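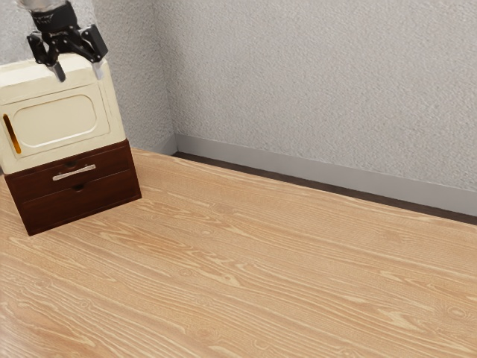
Hello all,

A few people asked for a proper write-up of the Gollberg open day, so I have put my notes together. The robotics group there gave us most of an afternoon, and the larger part of it went on their drawer-opening work, which they run in simulation. The whole set is very plain: grey textured walls, a wooden surface, a brown drawer unit and a cream box-shaped appliance standing on top of it. The first thing we talked over was the approach from above, with the two fingers held apart near the top of the appliance. Kumudini Sultana, who led the session, said people tend to watch the fingers and miss the wrist, where most of their planning trouble comes from.

I see Navaratnam had already sent some questions to the list before I got home, so I will answer them in line.

On 2025-03-08, Navaratnam wrote:
> Could someone who went to Gollberg say what was shown? The notice
> only said "manipulation demo". I would like to know
> 1) whether it was live or played back,
> 2) how many runs are behind the figures they quote,
> 3) whether Skuno is something the rest of us can use.
> I can't get there before May and would rather not make the trip
> for a slide show.

1) Both. The first part was played back from stored runs. After the break they started new ones while we watched, and we were allowed to pick the starting position of the arm. It was slower than I had expected, and one run had to be restarted when the planner gave up.

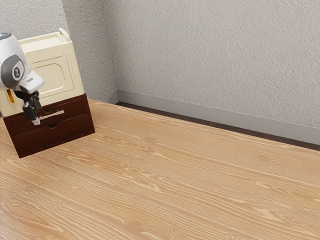
2) The set they quote from has 2,210 runs in it. Of those, 1,609 were counted as a success, meaning the drawer came out far enough and stayed there. I asked what "far enough" meant and was told it is a setting, and that they changed it once last year, so take care if you compare with their older figures. The runs from before the change are kept apart - there are 1,044 of them and they are not in the total.

Somebody at the back asked about real hardware. They have tried it but did not want to give numbers yet, and I think that was fair.
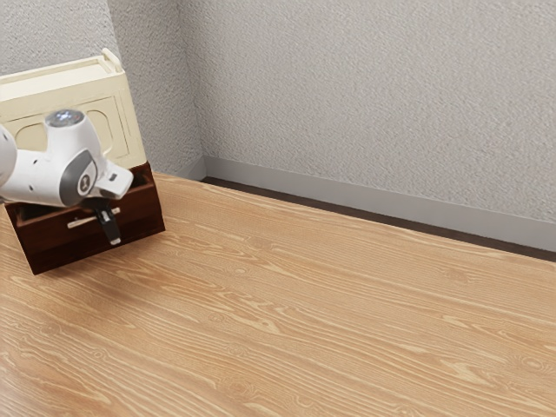

3) Skuno is the tool they use to lay out a room and place the furniture in it. It can be used outside Gollberg if you ask for an account, but the export only works with Ositico at present. I have not tried it myself. The manual is 9 pages long and I can send a copy to anyone who wants it.

As for the trip, I would go. They plan to repeat the session in May with the same people, and there is more time for questions than the notice suggests. Parking is poor, so take the bus from the station if you can.

Regards,
Martin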